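Four Hands on the Kitchen Counter

Before buying a robot hand, the Skondley workshop tries it in a kitchen that does not exist
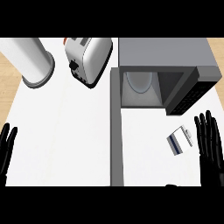 Simulation render: Skondley Robotics Workshop, Clotcombe

The kitchen has a toaster, a microwave and plenty of white counter, and no one has ever eaten there. It is a computer model. For the team at Skondley, a small automation workshop in Clotcombe, it has become the place where robot hands are compared before any money is spent.

I visited in March, when the workshop had to choose between 4 hands for a two-armed helper robot. Two of them were simple grippers with two flat jaws. The other two had jointed fingers and a thumb, and cost a great deal more. The question was simple to ask: does a robot in the kitchen need fingers?

In the simulator, a pair of glossy black hands waits at the near side of the counter. A small white box with a navy-blue stripe lies close to the right one, turned at an angle. The microwave is open. A person would put the box inside without any thought, but for the controller this is a long list of decisions. Where should the thumb go? How hard should the fingers close? Must the wrist turn before the arm lifts, or after?

Each hand got 51 attempts at the same task, with the box placed at a slightly different angle every time. The better jaw gripper succeeded 34 times. The cheaper of the two fingered hands, a model called the Driltora, managed only 13 on the first evening, and I must admit the mood in the room was not very good.

The reason was found the next morning. The Driltora was closing all its fingers at the same speed, so the first finger to touch the box pushed it away from the others. The engineers slowed down two of the fingers and let the thumb arrive first. After this change the hand passed the jaw gripper, although not by a big distance.

The controller also made a difference. Skondley uses one called Sheikh, which was written for factory arms and later adapted to hands. It is very steady, but it was made for parts that always come in the same position. In a kitchen nothing comes in the same position. One engineer told me that half of her work is teaching Sheikh to be less sure of itself.

There are limits to what a model can show. Simulated cardboard does not bend in the way real cardboard bends, and the friction of a shiny counter is a number that somebody has typed. For this reason the workshop does not use the scores to choose a winner. It uses them to remove the hands which fail in a clear way, and the remaining ones are borrowed from the maker for testing on a real bench.

The Driltora and the better jaw gripper both went to the bench. When I left Clotcombe, the colour of the real counter had not been decided, and two engineers were discussing whether a matte grey one would be easier for the cameras.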